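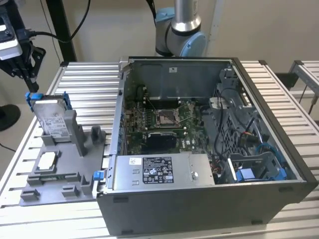 Open tower on the slotted table, drive caddy upright in the gray tray.

10/10/2020. Plullum gripper kit on trial from Oltik, drive swap task. Quote is 3,568 with two sets of finger plates. Severin Ammann wants a yes or no by December.

Ran 20 cycles at the default grip force. Two faults, both on the pick from the tray. Raised the approach height and logged the new value in the Nellholm sheet. 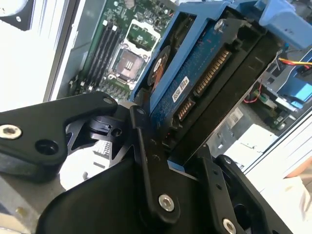

Prantl Disassembly Cell, Workshop Notebook

Gripper at the blue caddy, SATA power and data contacts facing it. Keep the fingers off the board side. Setup guide skips the wrist camera offset, so I emailed Oltik for it. Still to do: long run, 252 cycles, same tower.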